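Bekska Rack Panel Kit: simulation package and episode data

README for release 3

Contents

1. What the kit is
2. What is in this package
3. Requirements and installation
4. Episode format
5. Task definitions
6. Scoring
7. Known issues
8. License and contact

1. What the kit is

The Bekska Rack Panel Kit is a task kit for evaluating robot arms on front-panel work in server rooms: pressing a named button on rack-mounted equipment without touching its neighbors. It is sold as a physical bench kit and as a simulation package. This README covers the simulation package only. The bench kit has its own assembly sheet and a separate part list.

The simulation package can be used without the bench kit. Dimensions in the simulated rack follow the bench rack drawings at revision C. If your bench kit shipped with revision B rails, use the config file rails_b.yaml in place of the default.

2. What is in this package

scenes/ – scene files for the server room, in three lighting presets
assets/ – meshes and materials for the rack, table, cabinets and room
arms/ – arm models and mount definitions
episodes/ – recorded episodes, train and holdout
policies/ – the Ernia baseline, weights and config
tools/ – replay, scoring and conversion scripts
CHANGES – release notes

The episode set holds 897 training episodes and 261 holdout episodes. All were recorded in simulation by teleoperation, using the Oosthuizen hand controller. Failed attempts are kept and flagged. Episodes in which the operator aborted before the first arm motion were removed.

Training and holdout episodes do not share random seeds. They do share the room. Users who want to measure transfer to a new room should build their own scene; the loader does not assume our layout.

3. Requirements and installation

The package runs on Linux. A discrete GPU is needed for rendering but not for state-only replay. Python 3.10 or later is required.

Unpack the archive, then from the top directory run:

pip install -e .
python tools/check_install.py

The check script loads each scene once, steps the physics and writes a short report to check.log. A missing mesh is reported by name. A warning about contact solver tolerance can be ignored on the first run and should not appear on the second.

Headless machines need the variable RPK_HEADLESS=1 set before any script is started. Setting it afterward has no effect.

4. Episode format

Each episode is a single directory with four files:

meta.json – seed, task name, scene preset, target button, outcome flag
state.npz – joint positions, joint velocities, gripper opening, button travel
action.npz – commanded joint targets
view.mp4 – room view, recorded at 30 frames per second

State and action arrays are sampled at the same rate as the video and have the same length. Index 0 in the arrays is the first video frame. Angles are in radians and distances in meters. The base frame of the arm is at the top of the mounting post, with z up.

Button travel is stored as a fraction from 0 (released) to 1 (fully pressed). The value is taken from the physics state and carries no sensor noise. If you train on it directly, expect a drop on hardware, where the only feedback is the panel's own contact signal.

5. Task definitions

The scene is the same for all tasks: an open rack on a table, one black equipment panel in the rack, and an arm on a vertical post in front of the table. 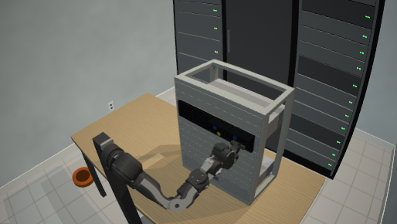

Target names in meta.json are color plus side, as read from the front of the panel. A target name refers to one button only, and the scoring tool rejects names that are not in the panel file.

press_single: The arm starts in the rest pose and must press the target button once. The episode ends when the button has been released or when time runs out.

press_sequence: Two targets are given in order. Pressing the second before the first is a failure even if the first is pressed later.

press_hold: The target must stay fully pressed for the hold time given in meta.json. Short losses of travel, up to three frames, are tolerated.

Time limits are set per task in tasks.yaml. The default for press_single is 61 seconds, including the approach. The limit was raised in this release, and scores from release 2 should not be compared with scores from release 3 unless the old value is restored.

6. Scoring

Run:

python tools/score.py --pred your_rollouts/ --split holdout

The tool writes one line per episode and a summary. Three values are reported: success rate, wrong-contact rate and median time to press. Wrong contact means that any part of the arm touched a non-target button, the rack posts or a cabinet during the episode. A press can count as a success and still carry a wrong contact – report both.

The Ernia baseline is a small imitation policy trained on the training split with no tuning per task. It is included so that users can confirm their setup end to end. It is weak on press_hold, where it tends to release early.

7. Known issues

Gripper fingers can pass slightly into the panel face at high approach speeds. Lowering the physics step removes this at the cost of run time.

The dim lighting preset renders shadows with visible banding on some older drivers.

Replay of press_sequence episodes may drift by one frame after the first press. The fix is in the development branch and will be in the next release.

The Fosevance converter in tools/ writes state and video but drops the outcome flag. Copy meta.json by hand until this is corrected.

8. License and contact

Episodes and scenes may be used for research and internal evaluation. Redistribution of the meshes outside a licensed team is not permitted. The scripts in tools/ are under a separate permissive license – see LICENSE_TOOLS.

Bug reports should include check.log, the package release number and the seed of the episode concerned. Send them through the support form in your kit account. Questions about bench hardware go to the same form under the heading Bench.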